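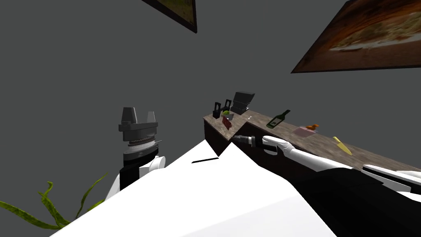

3.2 Friendship maintenance after relocation

Respondents were asked to name the friends they had contacted in the previous month and to say where each friendship began: school, college, work, neighborhood, or travel. The final sample held 241 adults who had moved to Pultetance from another town and had lived there for at least two years. Interviews were carried out in April by Sequeira and two assistants, using the contact diary developed by Rebane for the earlier Maditz study.

Friendships formed at school were contacted less often than those formed at work, but were rated closer on the four-point scale. The gap in contact narrowed among respondents who had children, mainly through short phone calls and shared family visits. Travel friendships showed the widest spread. Most had lapsed within a year of the trip, and the remainder were contacted nearly as often as siblings.

Figure 3 plots mean closeness against frequency of contact for each place of origin. The slope is flat for school friends and steep for neighbors. Distance had little effect once frequency of contact was held constant, a result that differs from the one obtained in Maditz, where respondents were older and fewer of them used video calls.

Figure 3. Mean closeness by monthly contact and origin of friendship, Pultetance sample. Bars show standard errors.

Two limits apply. Diaries record contact as remembered by one party only, and lapsed friends could not be interviewed. Group chats were coded as a single contact regardless of the number of members, so contact with college friends is probably understated.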